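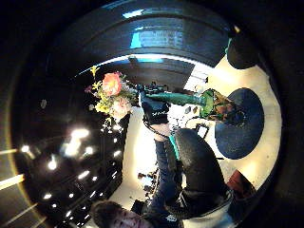
A bunch should never be wider than twice the neck of what it stands in, one reader wrote to us after the last gallery, and we have been arguing it over at our end of the table ever since. I was taught something of the kind too, but I have broken that rule so often, and with such pleasure, that I can't very well defend it now.

Welcome to the flower table page, dated 24 May 2022! We keep it up so that anyone who likes arranging can look in on what we're doing at Rasness, where a few of us get together over stems and vases and, I'm afraid, a good deal of talk. The long green glass vase is my favorite of the lot – narrow at the mouth, wide and faceted at the base – and a big coral rose sits in it very happily, with the pale pink below and the little yellow ones filling in at the side.

Dried bunches are another matter, and I could go on about them all afternoon. Pink, purple and white together will carry a whole table, and I like to lay the bunch down flat first and look at it for a while before I pick a vase. 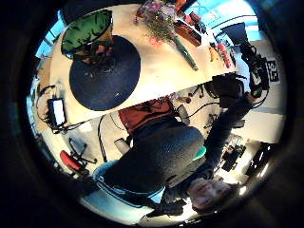
After that I trim the stems a little at a time, turning the bunch as I go, and I stop well before I think I should. My cutters are from Lamont and have gone blunt twice, but I'm fond of them. We have 12 vases on the shelf now, and the next gallery goes up in July, with more of the dried kinds and perhaps some grasses if the Skellitz order comes in on time.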